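Garment handling rules, second revision

Posted 16 Jun 2025

The rules we wrote in February for collecting folding demonstrations ran to 13 clauses, and most of them were about file naming. Two of them dealt with the garment itself. After going back through 641 demonstrations on the Flavadlow set, I have rewritten the garment section and left the rest alone. The text below is what Trukirlow is now working to.

Start state. The garment is laid flat on the surface with the legs or sleeves separated enough that the surface shows between them. Creases stay. Smoothing a pair of jeans by hand before the first grasp produces a start state the policy will not meet in an ordinary bedroom, and we rejected 73 demonstrations for it. The waistband may point in any direction, but it must not hang over the edge of the bed.

Approach. The fingertips come in open and facing each other, with the garment in view before contact. If the operator has to search for the hem with the tool already touching the fabric, the demonstration is discarded. 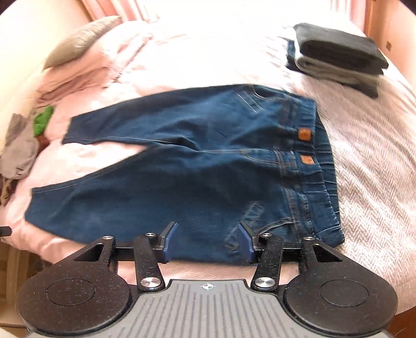

Jeans laid flat with the legs apart, fingertips open at the lower edge.

Grasp points. For trousers, cuffs and waistband corners are allowed. Pocket openings are not. A pocket edge gives a secure hold and reads well on video, but it pulls the facing out of line and the fold finishes crooked. Elasticated waists need a wider bite than a flat band, as the puckers slip out one at a time under load.

Surroundings. Other clothing may remain on the bed, folded or otherwise, provided it is clear of the garment's footprint and of the area the fold will sweep. The February text asked for a bare surface. I have removed that clause. Bedding of any colour or weave is accepted, including colours close to the garment.

Tool condition. Check the finger pads for lint at every change of garment. Denim sheds less than fleece, but it still sheds. Pads are replaced in pairs. Dust on the housings can be left until the end of the session.

Labels. Record the garment type, the closure and whether the waist is elasticated. Baxter, our labelling tool, still merges the last two into one field, and Famov has the change request. Until it ships, put the waist type in the notes column, lower case, no punctuation.

Clauses on lighting and calibration are unchanged.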